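Quiénes somos

Ratitus es una red de iglesias y parroquias de distinta tradición que trabajan juntas. Católicos, metodistas, bautistas, dos comunidades pentecostales, una ortodoxa etíope. También gente sin iglesia fija que viene a las reuniones y ayuda. Sede en Cundport, calle del puerto, encima de la antigua ferretería. Timbre de la izquierda, el otro no suena.

Esta página la vamos actualizando a ratos. Si algo no cuadra, escribidnos.

De dónde venimos

Empezamos seis personas en un salón parroquial prestado. Una oración por la paz, café de termo, sillas de plástico. La idea era juntarse una vez al mes y ya. Al tercer mes faltaban sillas.

Las iglesias de Cundport llevaban años sin hablarse mucho. Viejas peleas por un local, por el uso del cementerio, por un coro que se partió en dos. No vamos a contar aquí quién tenía razón. Se pidió perdón en público, en una celebración larga y con bastante frío, y de ahí salió el primer acuerdo escrito. Una página. Sigue colgada en la entrada con la firma de las comunidades que estaban entonces.

Después vino Noditz, el barrio de arriba, donde ya había un grupo de lectura bíblica en tres idiomas. Se unieron con sus propias costumbres y las conservan. Allí se canta antes de hablar. En Cundport se canta al final, si queda tiempo.

Hoy participan 43 comunidades, entre grandes y muy pequeñas. Hay una que son cuatro familias y un pastor que conduce autobuses.

Qué hacemos

Oración común. Primer encuentro de cada mes, rota de templo en templo. El calendario se cuelga en la puerta y en esta web, normalmente con retraso, perdón.

Jubileo de la reconciliación. Una marcha en septiembre, desde el puerto hasta la iglesia de Santa Marta, con paradas. En la última edición caminaron unas 239 personas, con la banda del colegio delante y los mayores en dos furgonetas. Acaba con un culto conjunto y comida compartida. Cada comunidad trae algo. Por favor, no todos arroz.

Mediación. Cuando dos grupos o dos familias de una misma iglesia no se entienden y lo piden por escrito. Solo si lo piden los dos. Sesiones de 90 minutos, con dos mediadores que no pertenezcan a la comunidad afectada. No levantamos actas. Lo que se dice ahí no se publica ni se comenta en el boletín.

Acompañamiento en duelos y hospitales. Hay turnos. Se puede pedir visita de alguien de la propia confesión o de cualquiera.

Programa Lightfoot. Así se llama el de jóvenes, el nombre lo eligieron ellos y a los mayores nos costó. Visitan templos que no son el suyo, preguntan lo que quieren, preparan una vigilia al año. También ensayan himnos de varias tradiciones, el cancionero va por la segunda versión porque en la primera faltaba una página entera.

Formación. Cursos cortos de historia de las iglesias, lectura de los Evangelios, liturgia para quien no sabe cuando hay que ponerse de pie. Gratis. Se pide asistencia regular, nada más. 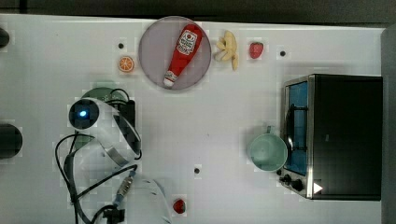
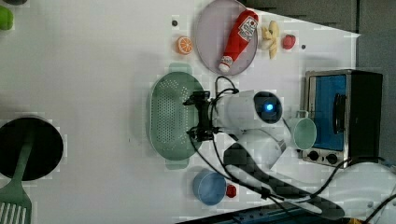
¿Hace falta estar bautizado para participar en Ratitus?

Basta con venir; las oraciones, los cursos y la marcha están abiertos a cualquiera, y el bautismo solo se tiene en cuenta para los sacramentos, donde cada iglesia aplica sus propias normas.

En qué creemos

Firmamos una base común breve. Padre, Hijo y Espíritu Santo, la Escritura, el mandato de amarse. Lo demás lo lleva cada iglesia como lo lleva. No pedimos a ninguna comunidad que cambie su doctrina ni su forma de celebrar. Tampoco hacemos proselitismo entre nosotros, está escrito en el acuerdo y se ha tenido que recordar alguna vez.

La comunión es el tema difícil. Lo sabemos. En los actos conjuntos no se celebra eucaristía, se parte pan bendecido al terminar y quien quiere toma. A unos les parece poco y a otros demasiado. Seguimos hablandolo.

En política no entramos como red. Los miembros, cada uno lo suyo. Cuando hay elecciones municipales no cedemos el atril a candidatos, de ningún color, aunque sean feligreses. Sí hemos publicado cartas sobre vivienda y sobre el trato a los recién llegados, firmadas por las comunidades que quisieron firmar.

Quién lleva esto

Coordina Kalkidan Lemma, elegida por la asamblea en mayo de 2022. Viene de la comunidad ortodoxa etíope de Noditz, estudió teología pastoral y antes llevaba la catequesis de adultos. Contesta el correo por la noche, tened paciencia.

«Cuando llegué a Cundport fui tres meses a una iglesia donde no entendía casi nada del sermón. Me quedé por los himnos. Luego una señora me apuntó en un papel las lecturas de cada semana, con la página», cuenta. «De perdonarse se habla mucho en el púlpito. A mí me interesa lo que pasa el día después, en la escalera, cuando te cruzas con esa persona.»

La asamblea se reúne dos veces al año. Un voto por comunidad, sin importar el tamaño. Las decisiones sobre culto conjunto requieren acuerdo de todas; las de dinero y locales, mayoría simple. El cargo de coordinación dura tres años y se puede repetir una vez.

Hay además un consejo de pastores y párrocos. Aconseja. No vota como tal, sus comunidades ya tienen voto. Esto se discutió bastante al principio y quedó así.

Dinero

Cuotas según lo que puede cada comunidad, colecta de la marcha, algún donativo. No cobramos por mediaciones, visitas ni cursos. Las cuentas se leen en asamblea y se pueden consultar en la sede pidiéndolo antes. No aceptamos donativos con condiciones sobre a quién se invita o se deja de invitar.

El alquiler de la sede es el gasto mayor. Después la imprenta del boletín y el sonido de la marcha. El año de la lluvia también el arreglo de los altavoces.

Cómo unirse

Comunidades: carta firmada por el consejo o responsable local, visita de dos personas de la red, presentación en la siguiente asamblea. Suele tardar unos meses. Mientras tanto se puede venir a todo, sin voto.

Personas: venid a una oración común y hablad con quien esté en la puerta. Para entrar en el equipo de visitas hay una entrevista y un curso previo. Para mediación, lo mismo, y referencias de la propia comunidad. Para cantar nada, se canta y punto.

Menores en Lightfoot: autorización de padre, madre o tutor. La hoja está en la sede, no la mandamos por mensaje. En las salidas van siempre al menos dos adultos responsables.

Dónde estamos

Sede de Cundport, abierta por las tardes. Hay ascensor hasta el primer piso y luego cuatro escalones, estamos pidiendo presupuesto para la rampa. Si alguien no puede subir, bajamos nosotros.

En Noditz, salón contiguo a la iglesia metodista, entrada por el patio. Allí se guardan las pancartas y el archivo de los primeros boletines. Faltan los del segundo año, si alguien los tiene en casa que los traiga, los escaneamos y los devolvemos.

Las peticiones de oración se pueden dejar en el buzón de madera de cualquiera de los dos sitios, con nombre o sin él. Las urgentes mejor por teléfono. El boletín en papel se recoge en los templos, y en la sede quedan ejemplares atrasados para quien los quiera.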